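Flalline Sermon Transcripts
A corpus of spoken sermons, with speaker, passage and topic notes
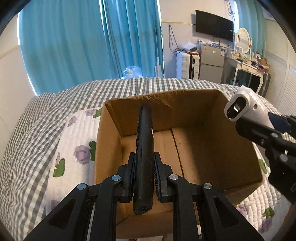

Flalline is a set of 3,306 sermon transcripts from small and middling-sized congregations, all preached in English between the spring of 2019 and last October. I started it because I wanted to know how often preachers talk about money (more than I'd guessed!) and couldn't find anything I could search properly. Printed sermons are easy to come by, but they have been tidied. Spoken ones wander, double back, lose their place in Habakkuk and find it again, and that is exactly what makes them such good reading.

Version 1.2, released January 24, 2026. Maintained by Vimala Sundaram and Tharun Pillai.

What you get

Each sermon is one plain text file in UTF-8, with a matching line in index.tsv. The folders are:

transcripts/ the sermons themselves, one per file
notes/ passage references and topic labels
splits/ lists of file numbers for train, dev and test
tools/ two short Python scripts, check.py and merge.py

The columns in index.tsv are:

id: five digits, never reused, even when a file is withdrawn
church_code: a letter and two digits, standing in for the congregation
speaker_code: as above, for the preacher
tradition: Baptist, Methodist, Anglican, Pentecostal, Reformed, Mar Thoma, independent
season: Advent, Lent, Easter, Harvest, ordinary, other
passage: main reading, in the short form "1 Cor 13.1-7"
minutes: length of the talk, rounded down
checked: yes or no

Checked means that a person has listened to the whole recording with the transcript open. 2,000 of the files are marked yes. The rest were corrected from a machine draft by someone reading without the audio, and you will find the odd howler in there. "The prophets of bail" survived two releases.

Where the sermons came from

Every congregation signed up in writing, and so did every preacher. We asked for recordings they already put out for housebound members, so there is nothing here that was said in private. Sowmya Salian did nearly all of the letter writing, and her patience with parish email addresses deserves a prize. Prayers from the floor, notices and baptisms were removed before transcription. Where a preacher told a story about somebody in the pews, the name has been swapped for [NAME] and any illness for [CONDITION].

The recordings are not included and we can't pass them on.

Topic labels

There are 30 topics, listed with short definitions in notes/topics.txt. A sermon may carry as many as four. Valdir Bezerra and Ataberk Güler labelled the first 400 sermons separately and then sat down to argue over the differences, and those arguments turned into the guidelines. Some of the calls they made:

"Forgiveness" is used when the preacher asks the listener to forgive someone. Being forgiven by God goes under "grace".
"Money" covers giving, debt, wages and greed. The parable of the talents gets it only if the preacher brings up real money.
"Family" doesn't include the Holy Family at Christmas, or every December file would have it.
"Doubt" needs at least a few sentences. A passing mention of Thomas isn't enough.

Both sets of labels are kept in notes/double/, disagreements and all. Please do use them! I think the places where two careful readers part company are the most interesting bit of the whole collection.

Loading it

Unpack the archive and run

python tools/check.py

from the top folder. It compares the index with the files and prints any that are missing. On Windows, switch off automatic line-ending conversion first or the checksums will fail. To join the topic labels to the index, run

python tools/merge.py --out merged.tsv

The splits are made by church, so a congregation in test never turns up in train. If you make your own, please do the same. Preachers have favourite phrases and their neighbours catch them.

Known gaps

Pentecostal sermons are thin on the ground, and most of those come from two churches.
Tamil and Malayalam passages inside English sermons are marked [TA] and [ML] but not written out.
Hymn lines quoted by the preacher are cut to the first five words.
The season column is unreliable before 2021. Several churches gave us only a month.
Speaker S41 and speaker S77 may be the same visiting preacher. We're asking.

What it suits and what it doesn't

People have used Flalline for studying how scripture is quoted aloud, for testing passage finders, and (my favourite) for a dissertation on jokes in Lent. It would be a poor basis for claims about what churches in general believe. The congregations that said yes are the ones happy to be recorded. Please don't try to work out who the speakers are, and don't use the text to produce sermons in a particular speaker's manner.

Changes

1.2 Fixed passage references for Psalms where the numbering differed. Added notes/double/.
1.1 Withdrew six files at a preacher's request. Added the minutes column.
1.0 First release.

Licence and contact

Free for research and teaching, with no resale. Corrections are very welcome, even single words: send the file number, the line and what you think was said to Tharun, whose address is in CONTACT.txt. Preachers who want a sermon taken out can write to the same place, and it will be gone from the next release.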